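4.2 Where paper records are kept

The second part of the study looked at how small housing cooperatives store the papers they are required to hold: meeting minutes, repair contracts, share certificates and correspondence with tenants. We visited 50 offices and sent a written survey to 200 more. Together they hold records for 1,338 buildings. The survey form was the same one used in the pilot, with two questions added on who may take a file out of the office.

Most offices had no separate records room. Files were kept in the same room where people worked, usually in ordinary office furniture. Metal filing drawers were the most common choice in older offices. Offices set up after a merger tended to use low cabinets with doors and a shelf, and to lay files flat when there was no need to pull them often. Figure 6 shows storage of this second type.

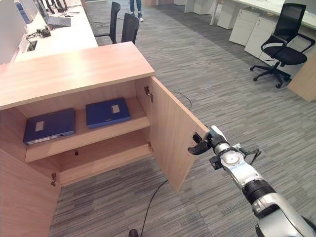

Figure 6a. Wood-grain cabinet with an inner shelf; two dark blue files laid flat on the shelf.

Mihret Nigatu objected at this point in the group interview that the type of furniture mattered very little, and that what slowed her down was never knowing which year a file stopped and the next one began. Several others agreed. In their offices a file was closed when it was full, so a single folder could hold the end of one budget year and most of the next. A request for the minutes of a given November could mean opening three files.

We had not asked about this in the pilot. We went back to the interview notes and coded every mention of where a file begins and ends. Three practices came up. In the first, files are closed by date, even if they are half empty. In the second, they are closed when full. In the third, a file follows one matter, such as a roof repair, from the first letter to the last invoice. Offices often mixed the second and third practices in one cabinet, and the labels did not always say which one applied.

Search time was measured with a simple task. We asked the person on duty to find one signed set of minutes and one contractor invoice, both chosen by us from the cooperative's own index. In total 740 searches were timed. Offices that closed files by date were fastest for minutes and slowest for invoices. Offices that filed by matter showed the opposite pattern. Where files were closed when full, results depended mostly on how long the person had worked there. In the Subramaniam cooperative the longest-serving clerk found both papers without using the index at all, while a new clerk at the same desk gave up on the invoice.

The Serkalard cooperative had changed its practice two years before our visit. It had closed files when full and now closes them by date. The older files were left as they were, and a typed sheet inside each one gives the first and last item.
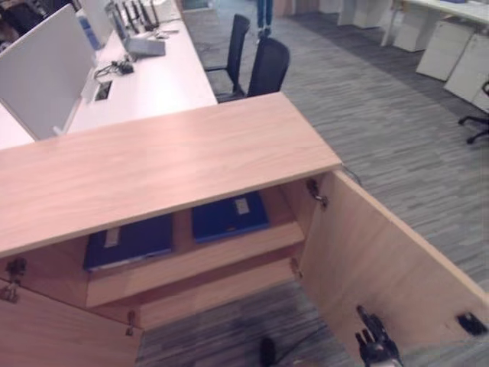
Figure 6b. Same type of storage with the doors open. Dark navy-blue files lie side by side on the shelf.

Yiğit Gündoğdu said the typed sheets had been more work than the change itself, and he would only do it again for files less than ten years old. Older files, in his view, are asked for so rarely that a person can simply read through them. Our survey gives some support to this. Requests for papers more than ten years old were few, and most of them concerned share certificates, which many offices keep apart from other records anyway.

The question of removal was harder to settle. Written rules on taking files out were common, but they were short and often out of date. One named a form that was no longer printed. Saranya D'Souza described a card left on the shelf in place of the file, with a name and a time of day. Other offices used a notebook by the door, or nothing. We could not compare losses between these methods. Few offices keep a list of missing files, and those that do started it at different times and for different reasons.

Two limits should be noted. The offices we visited had agreed to be visited, and may be tidier than the rest. The search task also used each cooperative's own index, so offices with a poor index were tested only on the papers they had listed. Section 4.3 takes up the index itself.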